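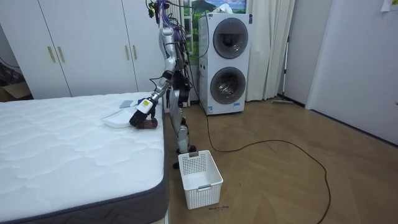
## The Drondar home helper: our first proper look

Hello again, friends, and thank you for all the lovely notes after the last issue. A good many of you asked when we'd get to the Drondar, the humanoid that Rukivura has started offering on a monthly lease, so I've moved it up the list. (The window-washer comparison is still coming, I promise.)

Picking small things up off a bed is the job I was keenest to see, because it's the one I do most in my own house! A mattress gives under the hand, and little objects like to settle into the stitching. In the photo the Drondar has its right hand down on the quilting, fingers curled over a small brown object next to a white tray, with an empty basket waiting on the floor nearby. I'd be stooping for the same thing myself, grumbling all the while.

Now, the offer. The lease is $796 a month with a minimum term of 6 months, and that covers delivery, setup and a half-day of training in your home. You get eight tidying routines to begin with, and you can ask for more as they're finished - the neighbourhood of 66 is the number Rukivura has in mind for the full catalogue, though I'd judge the thing on what comes with it today.

Comfort Laryea looks after home leases there and was very patient with me on the phone. Her advice is to measure your bedroom before you enquire, and to think about where the power cable will run, as you'll want a clear path for it across the floor. She also said that anyone with thick carpet should mention it early on.

My own feeling, for what it's worth, is that the price is steep for an ordinary household but could make sense for a small guest house or a care residence, where somebody is bending over beds all day long. If you've tried one, or you've leased from Skinaria and can tell us how the service compares, do write in. Ekua Mensah is gathering letters for the January issue and would be delighted to hear from you - short ones are every bit as welcome as long ones.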